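# Chapter 3: The Cable Always Wins

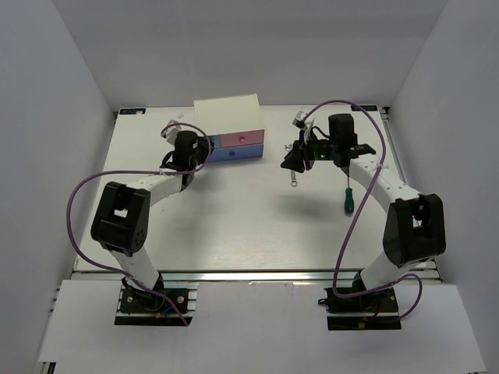

**Figure 3.1** A two-arm cell with wrist cameras and external cable runs. Note the slack in both purple cables.

Most people who start work on a robot cell want to begin with the motors. Motors are interesting, they cost money, and they come with a thick manual. This chapter is about cables, which come in a bag.

Look at the left arm in Figure 3.1. Its purple cable leaves the camera module, arches over the wrist, crosses the forearm and then swings out past the elbow in a loop that sticks out beyond the table. New technicians hate that loop. It looks like something left over from a hurried afternoon, and sooner or later someone tidies it. The elbow then bends all the way for the first time in a week, and the camera connector finds out how much slack it has left.

Snežana Trajkovski, who set up the first Tarker cells at Udum, kept a log of every stoppage during her first 2,099 hours of running time. There were 13 she could trace to a single cause. Every one of them was a cable, and in 3 cases the cable had been neatened the day before. Her notes on the subject are short and not all printable.

The right arm takes a different approach. Its cable goes high over the wrist housing and is held to the forearm by a tie. A tie is a fine thing if you remember what it does: it divides one long cable into 2 shorter ones, and each must have enough slack for the joints it crosses. Pull the wrist side tight and the loop at the base won't help you.

## 3.1 Before You Touch Anything

Stop the cell, cut the power and support the arm by hand or with a block. Some arms stay put when the power goes. Others lie down on whatever is nearest, and in the cell shown here that could be a small cabinet with a pink drawer.

Next, clear the reach of both arms. The wrench and screwdriver in Figure 3.1 are inside it. Tools go back on the shelf before power returns, including the one you are sure you'll need again in a minute.

With the power off, move one joint at a time through its full travel and watch the cable over that joint. Kerekes calls this "walking the arm" (Kristóf Kerekes, in the Gulyás shop notes), and he insists on starting at the base. We start at the wrist, where the plugs are smallest and the language is worst. Either order works. Write down the position at which each cable first goes tight, then turn to Table 3.1 for the slack you should have had.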